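Home | Kitchen | Workshop | Laundry Room | Garage | Ask a Question

Small Parts and Where to Keep Them

Most of the mail that came in during October was on one subject: the bits and pieces that end up all over the workbench. Readers want to know what to put them in, how many containers to buy, and how to keep the whole business from creeping back across the table.
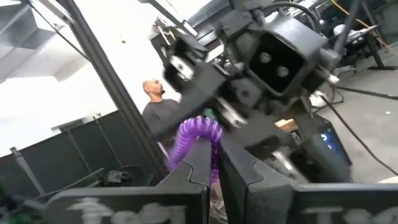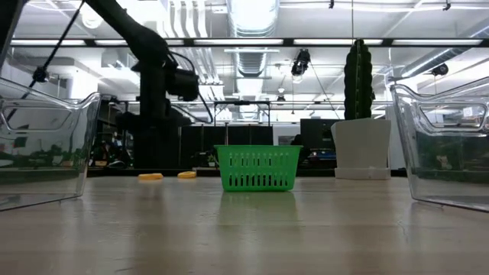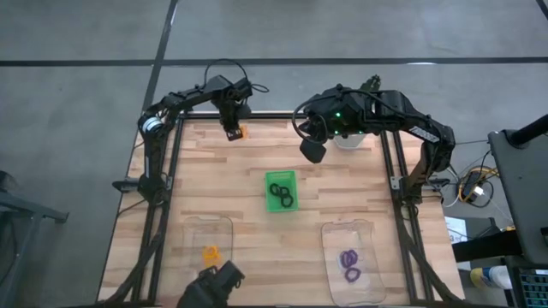
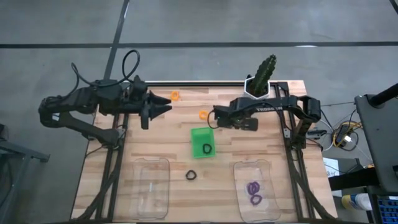
The trouble with small parts usually starts with the container. People buy a cabinet with 60 little drawers, fill eight of them, and leave the rest of their hardware in a coffee can. A better start is one open bin in the middle of the bench, used only for the job at hand. A bright color is worth having. The green bin with the black rings in it is a good match of bin to contents, as dark rubber or metal parts stand out well against a strong green and you can find the one you want at a glance. Black parts in a black tray are a nuisance, and so are clear screws in a white one. When the job is done, empty the bin. Anything left over goes back to its own place that same evening.

Slots or solid sides

A slotted basket is fine for larger pieces and for anything you plan to rinse. Dust and grit fall through and water drains off. It is no good for washers, brads or set screws, which work their way out through the slots and land on the floor. If you already own a slotted basket, cut a piece of heavy cardboard to fit the bottom. Our old one from Mirley has had the same piece of cardboard in it for years.

Clear bins

Keep clear plastic bins for storage and for things you don't use every week. Put them at the ends of the bench or on a shelf above it, with the middle of the bench left free. Get the kind with a handle cut into the end. Label the end that faces you, not the lid – lids get swapped. Masking tape and a marker will do. We tried the Ekel stick-on labels and they curled at the corners by the second winter.

Coiled cords and hoses

A spiral cord should be hung by one loop from a wide peg. A nail will put a kink in it. Never hang it stretched, and don't pack it under anything heavy. If the coils have gone slack, wind the cord tightly around a broom handle, tape both ends, and leave it overnight. It may not come back all the way.

Care of a butcher-block top

Wipe up spills right away. Rub in mineral oil when the wood looks dull, give it nearly 2 hours to soak in, then wipe off what is left. Scratches come out with fine sandpaper, always along the grain. Set metal parts on a rag or in a tray, and don't drag bins across the wood. Felt pads from Hurley (item 108 in their small catalog) will stick to most plastic if you clean the bottom with rubbing alcohol first.

Next month: cleaning rusty hinges, and more on the Mocanu drawer slides that several of you asked for.

Contact Us | Copyright, all rights reserved | Back to Top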